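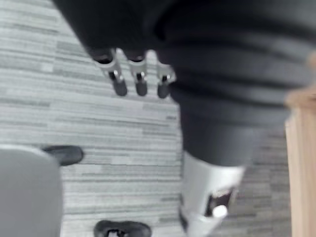
Dye Bench Notebook, Plonlow Workshop
April, entry opened 9:40 a.m.

Purpose: to settle whether the Pelar wool takes the walnut dye evenly when the alum is dissolved separately, as the Stitgate instructions require.

Two skeins were drawn from lot 3495 and weighed dry at 135 g each. Both were scoured in the small sink and rinsed until the water ran clear. Skein A was mordanted with alum stirred directly into the pot. For skein B the alum was first dissolved in 1000 ml of hot water and then added. All other steps were the same. The pots were held below a simmer for one hour and left to cool with the lids on.

2:15 p.m. Both skeins moved to the walnut bath. The bath is the one strained last week and has not been topped up. Color of the liquid is a deep brown with a slight red cast.

4:30 p.m. Skeins lifted and hung. Skein A shows pale patches near the ties. Skein B is even along its full length, although the ties on B were also looser, and this may account for part of the difference. The trial is to be repeated with matched ties before any change is made to the standing procedure.

Supplies: alum is low. The Bittencourt order should include a second jar and a new strainer cloth. The present cloth has a tear at the hem and is not to be used for madder.

Outstanding: light test strips from both skeins to go in the south window. Label them on the back in pencil; ink ran on the previous set.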